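Skenum Workroom
Frequently asked questions about our butcher-block tables

We get the same dozen questions by email, usually in the week after a delivery, so they live on this page now. If yours isn't here, write to us. If yours is "does it come in white," it is here.

What is the top made of?
Narrow strips of wood, glued side by side. The strips come from different boards, so the color wanders from pale tan to a darker honey and sometimes all the way to light brown. We don't sort them. A previous manager tried sorting them once and the tables looked like piano keys.

Does it come in white?
No.

There are knots in mine. Is it defective?
It's wood. Small dark knots are part of the deal, and we leave in any that are tight and sound. If you can push a knot with your thumb and it moves, send us a photo and we'll replace the top. We have replaced 2 tops for this reason. We have received a great many more photos.

How should I finish it?
The tops leave us sanded and with one coat of Sesavby oil, enough to survive the truck. Put on another coat in the first month, and one more whenever the wood starts to look thirsty. Wipe it on with a rag, wait half an hour, wipe off what's left. Lay the rag flat outdoors to dry before you throw it out. Oily rags in a heap can heat up and catch fire all by themselves, and this is the one paragraph on the page where we aren't kidding.

Can I sand out a stain?
Yes, and you'll enjoy it more than you expect. Go with the grain, start at 120 grit and finish at 220. Do a wide area, or you'll trade a stain for a dent. Water rings often come out with oil alone, so try that first. Red wine is between you and the sander.

Do I need a placemat or a mat on top?
Depends on what you do at the table. For coffee and paperwork, suit yourself. For anything that drips, scratches or gets hot, yes. A plain placemat handles most of it. Pick it up at night so the wood underneath ages along with the rest – otherwise you'll have a permanent rectangle, and guests will ask about it.

Can I attach things to the table?
You can. The Jatoi rail kit is the tidy way to do it: black metal rails along the far edge and down both sides, with corner plates where they join. Clamp to the rails and leave the wood alone. People who drill straight into the top tend to write to us afterward in a very different tone.

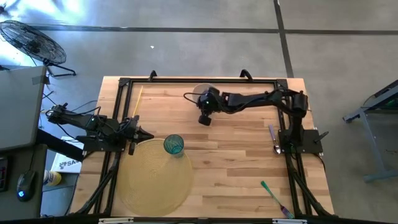

What about cables?
Cables are the natural enemy of a nice table. Let them leave over the side closest to whatever they belong to, with enough slack that nothing pulls when it moves. Fabric ties are kinder than plastic ones. Tape on oiled wood will hold until the minute you walk away.

How much does the table weigh, and how much can it hold?
The standard size weighs 134 pounds. It's rated for 400 pounds spread evenly over the top, and "spread evenly" is carrying a lot of that sentence. Please do not stand in the middle to change a light bulb. We know you're going to.

Will it be steady on a concrete floor?
Smooth concrete is as good a floor as you could ask for, though it is seldom as level as it looks. Put the table where it's going to live, load it the way you mean to use it, and then adjust the feet. Doing this in the other order means doing it twice.

Mine has started to cup at one end. Now what?
Check for a heater or a sunny window first. Then check that the underside has been oiled too, as one thirsty face will pull against the other. A slight cup usually settles over a few weeks once both sides match. November is our busiest month for this question, when everybody's heat comes on.

How is it delivered?
Flat, in two boxes, to your door. The standard top is 96 inches long and does not bend around stairwells. Measure the turn at the landing before you order. Our freight company, Plostus, will bring it inside for an extra fee, and nearly everyone who turns that down calls back to add it.

Can I return it?
Within the return window on your receipt, unoiled and undrilled. Keep the boxes until you're sure. You'll need help getting it back in.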